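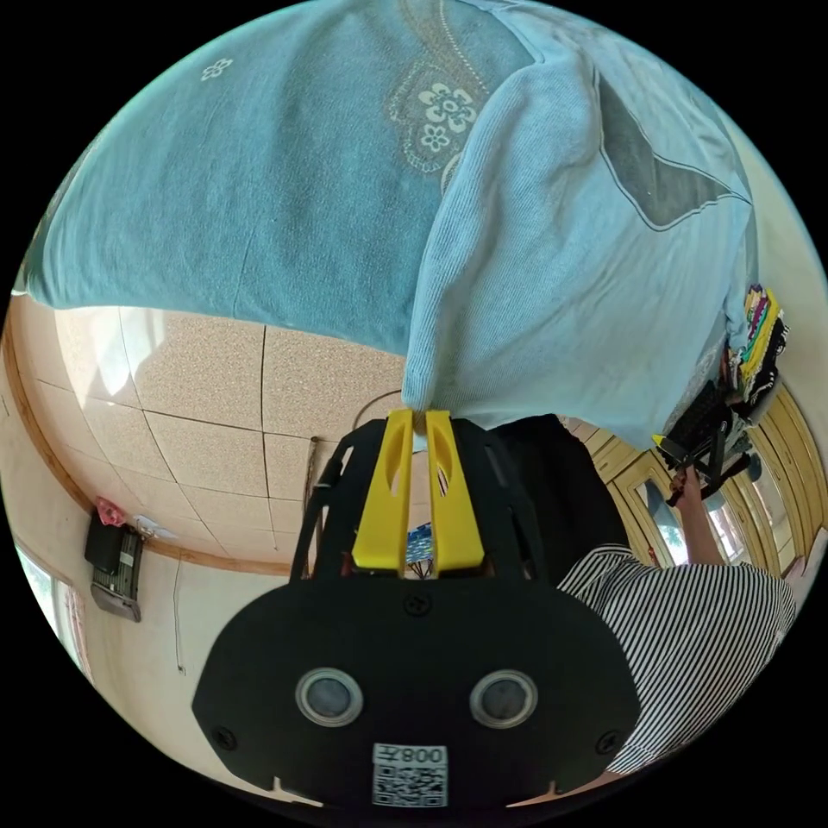
Flondus opens its bedding folding room in Wulidville

Wulidville, December 31, 2018 - Flondus, a household textile service, is pleased to announce that its new folding room is now open for private customers and small guest houses. The room is on the second floor of the Rizvi building, above the main washing hall, and it is used only for quilt covers, blankets and large sheets.

Until September, all bedding was folded on the same tables as shirts and towels. Large pieces had to wait until the evening, when the tables became free. With the new room, bedding can be folded during the whole working day. Flondus expects to handle around 800 large pieces every week.

Each piece is first lifted and opened fully, so that both sides can be checked. Our staff look at the seams, the corners and the embroidery. After this the piece is folded in the length, then in the width, and the decorated side is kept on the outside when the customer wishes it. Blankets with a soft knit surface are not pressed. They are folded by loose method and packed in a cotton bag, one piece in one bag.

Light blue, grey and white bedding is kept on separate shelves from dark colors. The room has 143 shelf places, and every place has a number that is also written on the customer's receipt.

Together with the opening, Flondus starts the Prornex storage plan. Customers who do not need their winter blankets in summer may leave them with us and receive them back folded and ready for the bed. The first 200 customers who register will get the first month of storage without charge. Please note that feather quilts and electric blankets cannot be accepted in this plan.

Customers are kindly asked to remove pins and other small objects from quilt covers, and to close all buttons and zippers before delivery. If a piece has a damaged seam or a loose thread in the embroidery, please tell us at the counter. Small repairs can be made before folding, and the price will be confirmed with you first.

Bedding can be brought to the ground floor counter in the Rizvi building. Guest houses in Wulidville may also ask for collection at their door, with a minimum order of ten pieces.

About Flondus
Flondus washes, folds and stores textiles for homes and guest houses in the Wulidville area. For questions about the folding room or the Prornex storage plan, please ask at the counter.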